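Section 4. Putting the two-arm table into a working shift

Read this before section 5. It is written for shift leads and for the people who will stand next to the table, and it assumes the arms are already bolted down and wired as set out in section 3.

The supplier's leaflet says the table "frees staff for higher-value tasks". We have kept that sentence out of our own paperwork. At Brivport the table took over part of the cup sorting, and the people who used to sort cups now clear faults, refill trays and wait. Some of them prefer it. Pornthip Limsakul, who ran the trial there from June, asked for this section to be rewritten so that the waiting is counted as work, and it has been.

4.1 Before you start

You will need:
the Sitthichai controller, with the current job file loaded
the paper fault log (the screen log misses short stops, see 4.4)
two people for the first full shift, one of whom has sorted by hand
a hand-sorting bench, cleared and lit, within sight of the table

Do not give up the hand-sorting bench. Trastcombe did, to make room for pallets, and had to set up a folding table in a corridor the first time the controller went down.

4.2 Rehearsing the job in the simulator

Every new cup shape or tray layout is run in the simulator first. The simulator is useful and it flatters the machine. Its light never changes. The people who drew up the original plan took its figures as a promise, and the staffing rota was built on them.

1. Open the job file and choose Rehearse.
2. Check that the job has the same cups you handle on the floor. If a size has been left out, stop and ask for it to be added.
3. Run the job at normal speed. Do not use the fast setting for sign-off.
4. Watch the whole run yourself, at least once. A green result means the job file finished. It does not mean the cups ended up where you would want them.
5. Repeat the run 25 times with the start positions shuffled.
6. Write down every run where an arm stopped, dropped a cup or went back for a second try. The program treats a second try as a success. On the floor it is a delay, and somebody is standing there for it.
7. Have a person who has sorted by hand sign the sheet. A signature from the office alone is not enough.

Note: The arms are named from the robot's side. When you face the table from the front edge, the robot's right arm is on your left. Use "robot's right" and "robot's left" in the log and when speaking to each other. Two of the first month's wrong call-outs came from this.

4.3 First shift on the floor

1. Start after the morning tray delivery, never during it.
2. Walk round the table and check that the guards are shut and the stop button works. Press it. Do not take the light as proof.
3. Load one tray only.
4. Start the job at half speed and leave it there until the first break.
5. Agree out loud who has the stop button. It is one named person at a time, and it changes hands only when the table is stopped.
6. At the break, compare the tray with one sorted by hand. If you can't tell which is which, go to full speed.

Caution: Never reach in to straighten a cup while the job is running, even if the arm nearest you looks idle. An arm that is still may be waiting for the other one. Stop the table first, every time, including when you are behind.

We know why people reach in. The target sheet for the first week asked for 2301 cups a shift, a figure nobody on the floor was asked about. The best shift at Brivport managed 1143, with both people working hard. The target has now been withdrawn. If a number like it turns up again on your noticeboard, send it to Setsuko Katayama and carry on at the speed in step 4.

4.4 Cups on their sides

Most stops come from cups that are not standing up. An upright cup gives the fingers a rim to close on. A tipped one can roll when touched, and its mouth may be facing either way.

Rehearse this case separately. Choose Rehearse, then Mixed Start, and place one cup upright and one tipped, with one on each side of the table so that each arm has its own.
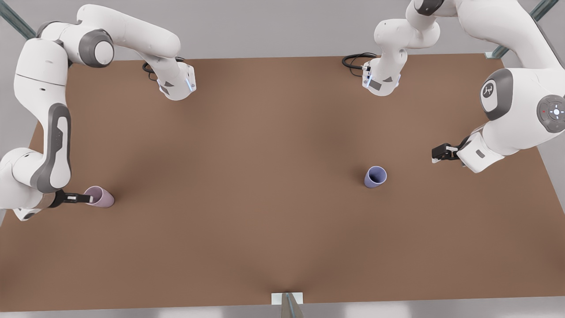
If the job passes, do it again with the cups swapped over. Passing on one side tells you very little about the other, and in our trial the two arms did not fail in the same places.

On the floor, deal with a tipped cup like this:

1. Let the arm try once.
2. If it misses, press Stop and wait for both arms to come to rest.
3. Open the guard, stand the cup up by hand and close the guard.
4. Press Resume. Do not press Restart, which begins the tray again from the first cup.
5. Enter the stop in the paper log, with the time and which arm it was.

Short stops matter. The controller throws away any stop it considers minor, and the weekly report is made from what is left. In one week on Thursday's late shift the report showed a clean run while the paper log had two full pages. Without those pages the rota would have gone down to one person.

4.5 Who does what afterwards

The Pustness agreement covers this in full. In short, for the first 400 hours of running:

No shift loses a person on account of the table.
Time spent clearing faults is paid at the sorter's rate or above.
Everyone on the rota keeps at least one hand-sorting session a week.
Anyone may take the table out of use, and does not have to explain until the end of the shift.

The third point has been called a waste by people who do not sort cups. Keep it anyway. The staff who spot a bad grip early are the ones who still handle cups themselves — and that skill fades faster than we expected.

When the hours are up, the paper logs go to Setsuko Katayama together with the hand-sorting sheets. Send the originals and keep a copy on site. Whether the table stays is decided after both have been read, and until then the job file must not be set to run unattended.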